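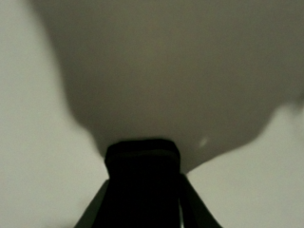
Wrist view, gripper over bare tabletop, simulated cell. Reference for items 2 and 3.

Katona Two-Arm Table Cell – Simulation Inspection Checklist
Applies to: Kekmont simulation build 217
Completed by: Tultberg Automation Safety Office
Result: Pass with comments

Section A – Views and lighting

1. Wrist view loads with the gripper in place. PASS
2. Surface free of items in the wrist view. PASS
3. Shadows present and soft-edged. PASS
Comment: The shadow covers a large part of the surface in this view. Operators shall not lower the shadow setting to improve visibility. Any change requires a new inspection.
4. Gripper outline distinct from shadow. COMMENT
Comment: The gripper renders nearly black, with little surface detail. Acceptable for motion review. Not acceptable for checking finger wear or fasteners, which must be done on hardware.

Section B – Table and arms 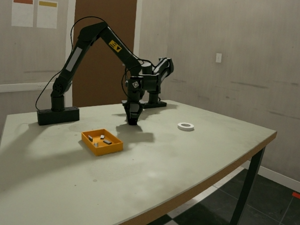 5. Both arm bases set on the tabletop toward the back edge. PASS
6. Second arm folded while the first arm is lowered to the table. PASS
Comment: The folded pose is the required standby pose for single-arm work. It shall be held until the lowered arm has returned to its start position.
7. Gripper fingers closed before travel near the tray. PASS
8. Cables clear of joints through the full motion. OPEN
Comment: Cables stand away from the links in places. A single pose does not settle this item. Repeat with the full motion file – 500 steps – and record the closest approach at each joint.
9. Small blocks contained within the tray. PASS
10. Loose items outside the tray listed on the setup sheet. FAIL
Comment: A white ring lies on the open tabletop and is missing from the sheet. Add it or remove it from the model.

Section C – Limits and records

11. Speed limit set to 100 mm per second near the tabletop. PASS
12. Stop command tested from both operator stations. PASS
13. Run log saved under form 51. PASS

Items 8 and 10 must be closed before motion files are released to the Flomura site. A pass in simulation does not replace the hardware inspection. Return the corrected setup sheet to the Safety Office by the end of March.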